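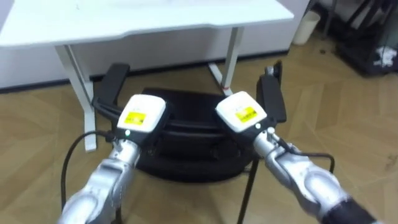

By Urnmont Communications

Urnmont has approved the equipment budget for the second stage of its two-arm handling program and will open purchasing in August. The plan covers 4 workcells, each fitted with 2 arms and 2 grippers, to be installed in furnished rooms at the Dmytriv site.

The cells are intended for work among ordinary office furniture — moving chairs and bags, clearing the floor under desks and picking up small items near walls and bins. Each arm carries a long-fingered gripper in a white housing, with the cable led outside the links. Urnmont has kept the external cable layout in the purchase specification so that a cable can be changed without opening the arm.

Kemisar will supply the arms and controllers under a single order. Grippers, spare fingers and cables are budgeted separately and will be ordered through Hurell, with delivery in two lots. The first lot equips two cells. The second is released after site acceptance.

Acceptance is set at 200 hours of operation per cell. A cell that stops for a hardware fault during that period restarts the count after repair. Hours spent on software updates are excluded.

The full parts schedule lists 254 line items, including mounts, power supplies, emergency stops and floor protection. Wear parts are budgeted for the first two years of use. Service labor is not included and will be tendered as a separate contract.

Floor loading and power supply at the Dmytriv site were reviewed before the budget was approved. No structural work is planned. Two rooms will need additional circuits, and that cost is carried by the building budget.

Suppliers of mounts and safety equipment may request the specification from the Urnmont purchasing office. Requests should state the line items to be quoted and the lead time for each.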